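Chapter 13
Risk Assessment for Arms That Share a Room

After reading this chapter you should be able to:

State the difference between a hazard and a risk.
Define the limits of a robot cell before any hazards are listed.
Explain why the robot, the gripper and the workpiece are assessed together.
Use a layout simulation as a source of evidence, and say what it leaves out.

13.1 The arm that passed on paper

Lina Khoury was in her second month at Rivadeneira, a firm that sets up small robot cells for workshops and showrooms, when she was handed her first risk assessment to check. The customer, Skundlow, wanted one arm to sort mixed household goods on a table. The assessment ran to 58 pages. The arm's stopping times were there, and so were its payload and its rated forces. The word "blade" did not appear anywhere in it.

She went to the list of goods the customer had supplied and found two cutting tools on it. The arm had been assessed with great care. What the arm would carry had not been assessed at all.

Her supervisor, Hortensia Iturra, sent the file back with one line written on the cover sheet: "Start again from the task." The second version took three weeks and came out shorter than the first.

Mistakes of this kind are common. An arm sold as collaborative has been designed so that it can be used near people. The word describes a way of working, and the maker of the arm cannot know what way of working you have in mind. A low-force arm holding a sponge and the same arm holding a knife are two different applications and need two different assessments.

13.2 Hazard and risk

A hazard is anything that can cause harm. A sharp edge is a hazard, and so is a gap that closes on a hand. Risk combines how bad the harm could be with how likely it is. Likelihood has several parts: how often a person is exposed, how likely the hazardous event is, and whether the person could get out of the way in time.

Students often jump from hazard to remedy. They see a blade and write "fit a guard." The steps in between matter. The blade may be a risk only while it is being carried, or only when someone reaches in to clear a dropped part. A guard that deals with the first may make the second worse.

13.3 Setting the limits

Every assessment begins with limits. Four kinds are used in this book.

Use limits. What the cell is for, who works with it, and what misuse can reasonably be expected. If people walk through the room on the way to somewhere else, they belong in the assessment even though they never touch the robot.

Space limits. The full reach of the arm with its gripper and its longest workpiece, along with the furniture, doors and walls inside or near that reach. Measure from the base as mounted. An arm on a pedestal does not reach the same places as an arm on the floor.

Time limits. Service intervals and the life of wearing parts such as finger pads.

Object limits. The things the robot is allowed to handle, listed by name, with mass, shape and any sharp or fragile parts. "Assorted items" is not an entry.

A layout simulation is useful at this stage. It costs little to move a table on a screen, and the team can look at the same cell from more than one side before anything is bolted down.

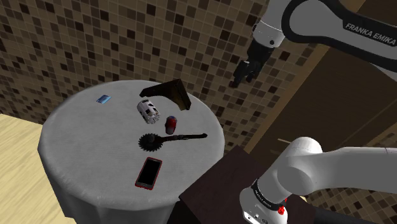
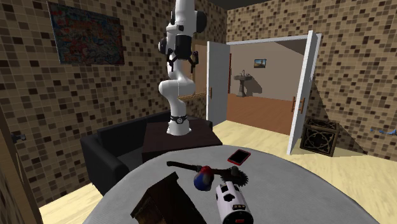 Figure 13.1. Two simulated views of a tabletop handling layout. First view: the gripper near the table edge, with a pizza cutter among the objects. Second view: the arm on its pedestal table, with the sofa, the doorway and a saw blade on the round table.

Work through the figure with the four limits in mind. The doorway in the second view raises a question under use limits: can a person come into the room without the operator knowing? The sofa stands tight against the pedestal, so the space limits have to cover a person sitting there. Both cutting tools go on the object list, and each needs its own line. The pizza cutter has a handle. A bare saw blade has teeth around its edge and offers no such place to hold it.

A simulation cannot settle everything. Friction, cable drag and the small slip of a part in the fingers are only as good as the values typed in. Stopping distance must be measured on the real arm, at the real speed, with the heaviest permitted load. Record the simulation as supporting evidence and give the version of the model used.

13.4 Choosing measures in order

Once risks have been estimated, measures are chosen in a fixed order. Remove the hazard by design if you can. Guard against what is left. Then inform the user through signs, training and instructions. A later step does not stand in for an earlier one that could reasonably have been taken.

In the Skundlow cell the first step was to ask whether the cutting tools had to be on the table. One did not, and it was taken off the list. The other was supplied in a rigid cover, and the procedure was changed so that the cover stayed on throughout. A speed limit of 500 millimeters per second was set for all moves above the table. The signs came last.

13.5 Keeping the record

The finished assessment is a working document. It is opened again when the gripper changes, when an object is added, when furniture is moved, and after any incident, including one in which no one was hurt. Rivadeneira gives each assessment a number, and the Skundlow file, 2107, had been revised four times by the end of its first year. Two of those revisions came from a change in finger pads.

Terms introduced in this section: hazard, risk, limits, application, object list, protective measure.

Section 13.6 takes up the estimation of severity, using a pick-and-place cell at Ronetti.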